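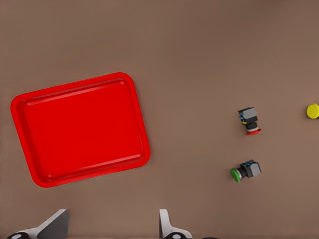
Cuaderno > Teleoperación > Clasificar pulsadores

Inicio | Entradas | Montaje | Datos | Contacto

26 de septiembre

Bueno, día largo pero bastante contento. He seguido con lo de los pulsadores en el simulador, siempre por control remoto, yo con los mandos y los dos brazos haciendo (más o menos) lo que les pido. El objetivo de la tanda son 200 demostraciones y vamos por 148, así que ya se ve la orilla!

Lo que más me cuesta sigue siendo la pieza tumbada. Si el pulsador está de lado tengo que girar la muñeca antes de bajar, y si giro mientras bajo me sale un gesto feo, con un titubeo en medio que luego el modelo aprende tan ricamente. Hoy he probado a parar un instante arriba, orientar la pinza y bajar recto – mucho mejor. También he dejado de agarrar por la cabeza de color: cojo por el cuerpo y punto.

Otra cosa: he tirado 8 episodios míos de esta mañana en los que cambié de brazo a medio camino. Quedan en la carpeta Ostero por si alguien los quiere mirar, pero que no entren en el entrenamiento, por favor.
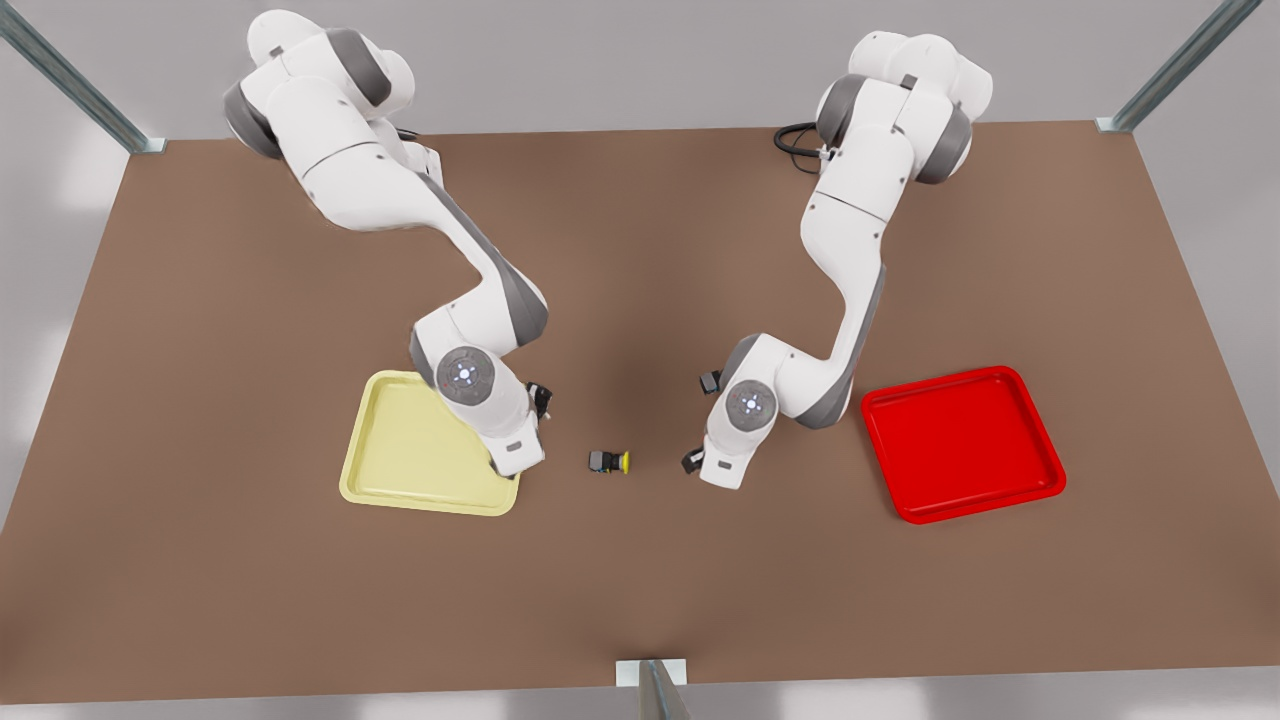

El reparto entre brazos hay que decidirlo antes de mover nada, y esto lo apunto en grande para mí. Zixuan Feng elige siempre la pinza más cercana y yo tiraba por costumbre de la derecha, con lo cual enseñábamos dos cosas distintas. Con el pulsador de tapa amarilla casi en el centro de la mesa se nota enseguida: queda más cerca de la pinza izquierda, pues va la izquierda, aunque la otra ande ya por encima de la bandeja amarilla. Desde hoy usamos los dos la misma norma.

Pendiente: bajar la ganancia del mando (a 40 me va muy nervioso), repasar las notas de marzo sobre la escala de movimiento y pasarle la tanda a Plivenero cuando esté completa. Y cenar.

Comentarios

Zixuan Feng: De acuerdo con la norma. ¿Y si la pieza está justo a la misma distancia de las dos?

Bokum_lab: Lo de parar arriba a mí me alarga mucho los episodios, luego recorto la pausa.

Autor: Si hay empate, la derecha. Lo del recorte lo pruebo mañana, gracias!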